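I used to be a drawer person. Everything I owned went into one, and anything I put in a drawer was gone until the next move. When we left the old apartment I found 222 takeout menus and a potato masher I'd replaced twice!

Then I wandered into Zirklow, the little secondhand place on the corner, on a wet afternoon in January, looking for a lamp. I came out with a basket (no lamp, I still don't have a lamp). It sat by the door collecting mail for a while, and one night I was too tired to put the dishes away and just dropped a bowl in it. I've been a basket person ever since.

My friend Marwa Bensaid runs her whole kitchen this way. Her place is barely 800 square feet and she keeps the breakfast things in one basket, so it all goes to the table in a single trip and goes back the same way. She likes wicker in dull colors — olive, khaki, mud — and then bowls that practically shout at you.

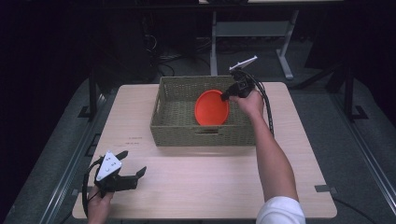
Low sides matter more than you'd think, by the way. With a deep basket you're digging again, and then you may as well have a drawer. I like a cutout in the front for a handle, too, and I'd rather lean a bowl against the back than stack it, so I can grab it half asleep. Marwa stacks hers. We've argued about this for over a year and I don't see either of us budging.

Contact the editors | © Hurnach Magazine | Back to top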